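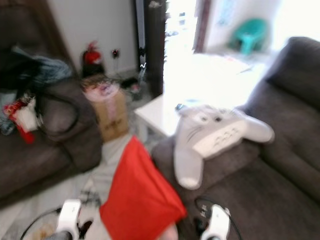 *Photo: Adwoa Nyarko*

**Handlebar vibration and grip strength loss on a graded mountain bike trail**
Kwabena Adjei and Adwoa Nyarko
Final report, June 2018

## 1. Background

Riders often report weak or numb hands at the end of a long descent. Loss of grip matters for safety because the same fingers hold the bar and work the brakes. Most of the published work we read deals with vibration from power tools, where exposure is steady and lasts for hours. Trail riding gives short exposures with large peaks, and the rider can change posture at any time.

The project asked two questions:

1. How much does grip strength drop over one descent of the Gretlow trail?
2. Does tire pressure change that drop?

## 2. Equipment

All runs used one hardtail bike with a 120 mm fork. Fork pressure and rebound were set for each rider at the start and left alone after that. A three-axis accelerometer was clamped to the bar 40 mm inboard of the right grip and logged at 800 Hz to a Brotar data logger in a frame bag. Grip strength was read with a hand dynamometer borrowed from the Acheampong lab.

The first clamp slipped. We replaced it with a machined aluminum one and discarded everything recorded before the change.

## 3. Method

The timed section of the trail is 2110 m long, with a packed dirt surface, two rock gardens and one short climb near the middle. Five riders took part, all with at least two seasons of trail riding. Each rider completed 10 runs, half at 22 psi and half at 28 psi, for a total of 50. Pressure order was alternated. Riders were not told the setting, although two of them said they could feel it.

Grip strength was measured in the right hand, standing, with the elbow bent at a right angle. We took the best of three squeezes before the start and the best of three within one minute of the finish. Riders rested for 25 minutes between runs and rode no more than four runs in a day.

Acceleration data were frequency weighted and reduced to one r.m.s. value per run. Runs with a fall or a full stop were repeated.

## 4. Results

| Tire pressure | Mean weighted acceleration (m/s²) | Mean grip loss (%) |
|---|---|---|
| 22 psi | 11.8 | 9.4 |
| 28 psi | 14.1 | 12.7 |

Grip strength fell in every run. The difference between pressures had the same sign for four riders. Rider 3 showed slightly more loss at 22 psi; this rider also had the slowest times and used the brakes most, judging by rotor temperature at the finish.

The two rock gardens take up a small part of the distance but contain nearly all of the peaks above 80 m/s². Weighted values on the climb were low at both pressures.

Run time was not clearly related to pressure. Within a single rider, faster runs had higher weighted acceleration and a little less grip loss, which we put down to shorter exposure.

## 5. Limitations

Brake force was not measured. Squeezing the lever tires the same muscles as holding the bar, so the grip loss in the table cannot be credited to vibration alone. A strain gauge on the lever was planned, but the Dandura amplifier arrived too late to calibrate.

The sample is small and all riders were between 19 and 24. The dynamometer handle is thicker than a bike grip, and the rider with the smallest hands found it awkward. Glove type was left to the rider and recorded, but there were too few of each type to compare.

Trail surface also changed. Rain in March cut a channel through the lower rock garden, and the last nine runs followed a line to the left of it.

## 6. Further work

The lever strain gauge should be fitted first. A second test with the brakes dragged on a smooth road would give a baseline for muscle fatigue with little vibration. Recovery should be tracked as well, with grip readings at 5, 10 and 20 minutes after the finish.

The raw logger files and the processing script are stored with the department copy of this report. Run 31 has a gap in the z-axis channel and was filled from its repeat.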